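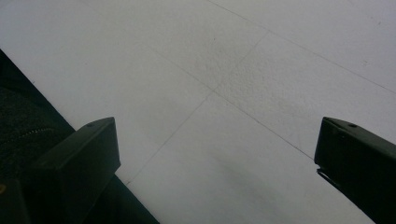 Tranden hand-held gripper, second version: review after a term of use

Reviewed by Haiyan Li, 8 September 2021

Rating: good hardware, adequate software, poor manual

The Tranden is a two-finger gripper on a pistol handle, sold for recording manipulation demonstrations without an arm attached. Irnside supplied ours in January and it has been in regular use since then. I have logged 342 recordings on it, mostly small household objects, cutlery and cloth. Before that we used the Jiang unit, and most of the comparisons below are with that.

Build

The body and fingers are black plastic with a matte finish. The finger tips are blunt and square with a bevel along the top edge, and each has a small round hole in the upper face near the tip. The matte finish is worth having. The Jiang fingers were glossy and threw highlights into the camera under strip lights, which upset the width tracking. On the Tranden the bevel picks up a faint sheen at some angles and I have had no tracking faults from it.

The handle is comfortable for short sessions. The balance is forward of the grip, so the wrist does the holding. After 100 recordings in one day my forearm was sore and the last batch showed it, with slower approaches and more tip wobble. I now stop earlier.

Trigger and travel

Trigger travel maps to finger opening in a straight line over most of the range. The last part of the closing stroke is stiffer, and light objects tend to get squeezed harder than intended until the operator learns it. Spring force is not adjustable. Irnside told me a softer spring is available as a spare, but it was out of stock both times I asked.

The opening is wide enough for a mug held across the body. It will not take a two-litre bottle. Both fingers move together and stay centred, and I measured no difference between the sides that I could separate from error in my callipers.

Grip on hard objects is acceptable. On polished metal it is marginal, and spoons rotate when lifted by the end of the handle. Barnside sells adhesive silicone pads cut for this tip shape. They fixed the spoons and made cloth worse, since the fabric clings on release. I keep them on for cutlery and peel them off for anything else. The adhesive survives five or so changes.

Camera and recording

The camera sits behind the fingers and looks down past the tips. The view is wide, so the operator's sleeve or leg gets in at the side when working close to the body. Holding the elbow out helps a little. Plain dark clothing without a pattern gave me the cleanest tracks.

Pose tracking depends on the surroundings. On a cluttered bench it held for whole sessions. Over pale, plain floor tiles it was weaker: the grout lines are thin, the surface has little texture and my own shadow moved about in the view. I lost tracking several times at floor level — always with the gripper pointing steeply down — and recovered it by tilting up towards the skirting board for a moment. A printed mat on the floor cured it completely. The manual does not mention this.

Files come off over USB. The export tool writes finger width and pose alongside the video with matching timestamps. It has crashed on long recordings, though the source file was intact each time and a second export worked. There is no batch mode, which is tedious.

Calibration

Width calibration is a matter of closing the fingers, opening them fully and pressing the button at each end. It must be repeated after fitting or removing pads. The unit gives no warning if you forget, and the closed position will then be out by the thickness of the pads. I lost an afternoon of cloth recordings this way.

Against the Jiang

The Jiang is lighter and has the better trigger. The Tranden has better tracking, stronger fingers and spares you can mostly get. We broke 2 Jiang fingers in normal use and have broken none on this one, although it has been dropped.

I would buy it again for bench work. For floor-level tasks, budget for a mat. The case it ships in is too shallow for the gripper with pads fitted.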